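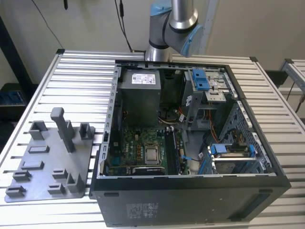 Ticket 251 – Desktop tower shuts off under load
Opened by: Relu Matei
Status: open
Date: February 16, 2020

Problem: Tower powers on, reaches the login screen, then shuts off after 3 minutes. Same result with the network cable unplugged. No error beeps.

Log

1. Swapped the power cord and used a different wall outlet. No change.

2. Took the side panel off with the case lying flat. CPU, memory and power supply are all easy to get at. The orange, yellow and red wires cross the middle of the case on their way to the drives, so watch them when putting the panel back.

3. Reseated the memory modules one at a time. It stayed up a little longer on the second try, then shut off again.

4. Unplugged the hard drive and started it with no drive at all. Still shuts off, so I am ruling the drive out.

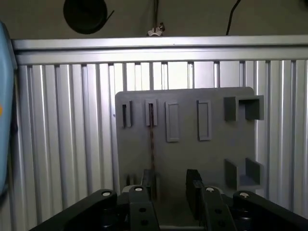 5. Small parts go in the gray plate while the case is open – please don't leave screws on the table, they fall between the slats. Valtent lost two that way on ticket 191.

6. Asked Fodor for a spare 400 watt supply. He has one on the Skelel shelf but wants it back.

Next: fit the spare supply and leave the machine running overnight. If it still shuts off, clean the CPU and put on new paste. Do not order a board from Grunetti until both are done.

Reply from Fodor: Spare is tested and labeled. Pick it up any time after lunch.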